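Forty Hours of Folding Laundry

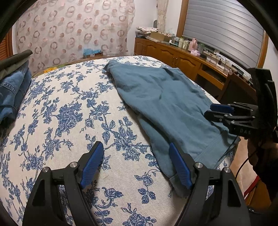
Why I said yes

My robotics club picked cloth folding for its winter project, and I voted against it. I wanted the line-following race again. I lost, so I've spent most of December in a bedroom with a pair of hand-held grippers, opening and closing them over shirts on a rose-print bedspread.

The plan came from Mohit Prajapati, who runs the club and has a gift for making chores sound like research. Each of us records ourselves handling clothes at home, we pool the recordings, and a model learns to fold from them. The target is 40 hours between us. We have 223 clips so far, and plenty of mine are me chasing a sleeve.

What bothers me

Ramesh Tiwari keeps saying more data will fix it. Maybe. When I asked what "it" was, he sent me a link to a talk I'd already watched. I'd like somebody to write down what counts as folded before we record another hour. My pile of jeans and my mother's pile of jeans would not get the same grade.

Then there's how we hold the things. With two fingers per hand I pinch a hem in a way I never would with my own hands, and by the second evening I'd invented a style of folding that suits the tool and produces worse laundry. Lilibeth Abella says that's fine, the robot will have the same fingers. Okay, but then we're teaching it my bad workaround.

My other complaint is that every clip I've made is on the same bed. I asked on Thursday if anyone had tried a kitchen table or the floor and got a thumbs up, which I don't think was an answer.

Where it stands

The first training run is set for after the break. Mohit expects it to manage a towel. I bet Lilibeth 2 coffees that it won't get past the first fold, and she took the bet faster than I liked.

I still have the teal one to do tonight, plus whatever is left in the pile. If you're in the club and reading this, please label your clips. Ramesh, I mean you.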